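The Comfort of a Worn Sheet

My grandmother kept her linen in a cupboard on the landing, and if you were ill or sulking you were allowed to stand in it. I mean properly in it, with the door pulled to behind you and your face against the pile. I have lived in eleven homes since then and never had a cupboard big enough to stand in, but I still put my nose into a stack of folded bedding before I shut the door on it, and I suspect plenty of you do too.

So when Evdokia Papadakis invited me to spend an April morning in the back room of her mending shop in Birkau, I'm afraid I said yes before she had finished asking. Evdokia takes in household cloth of every sort: sheets, towels, blankets, tablecloths that have been through three christenings. People bring her clothes as well, and she sends them kindly but firmly up the road to the tailor.

"Clothes are for other people to look at," she told me, putting the kettle on. "A sheet is only for you."

There were 16 bundles waiting on the shelf, each tied with tape and labelled in pencil. Her workmate Tarek Azar does most of the washing and sorting, and he showed me how he goes through a bundle, which is slowly, and mostly with his hands. He lays a piece over his forearm and draws it along, feeling for the thin places. A cotton sheet nearly always goes first in the middle, where the shoulders and hips have been, while the edges stay as stout as the day they were bought. Hence the old trick of "sides to middle", where you cut the sheet down its length, join the two good outer edges together and hem the worn ones. My grandmother did it to every sheet she owned, and I remember lying on that seam as a child and thinking of it as a border, with my sister on the far side.

Tarek is fonder of blankets. He washes them cool with very little soap, squeezes them in a towel and dries them flat over two racks, and he has opinions about anyone who hangs a wet blanket by its corners (I kept quiet here). He likes a cloth that has gone a bit fuzzy, and so do I. The new bedding in the shops is so crisp and so sure of itself! It takes years of Sunday washes before it gives in and starts to fall the way you want it to.

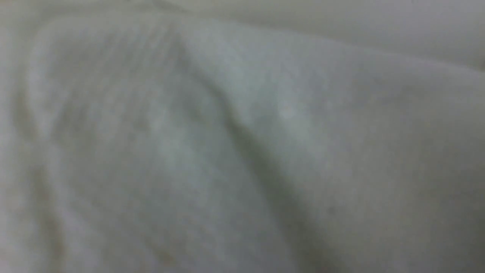

Photograph: Surachet Prasertsri

Pale cloth is the hardest to keep, of course. A white or light grey piece that has been loved for any length of time will pick up faint tan patches somewhere along the way, and half the bundles in Birkau come with an apologetic note about them. Evdokia doesn't mind a mark. Her advice is a long soak overnight in lukewarm water with a spoonful of washing soda for cotton and linen, never for wool, and then a rinse and an hour or two on the grass if the weather is kind. If the patch is still there after that, she says, you may as well be friends with it.

Folding comes last, and I had been looking forward to it. Vusumuzi Steyn, who collects and delivers, came in at four o'clock to help with the big sheets, and the two of them walked towards each other and away again with the corners held up, chatting all the while about his sister's new flat. I had a turn and was hopeless. My corners wandered and my end was always lower than his.

He let me carry the finished pile to the shelf, though, and I'm sure he saw me lean in and sniff it.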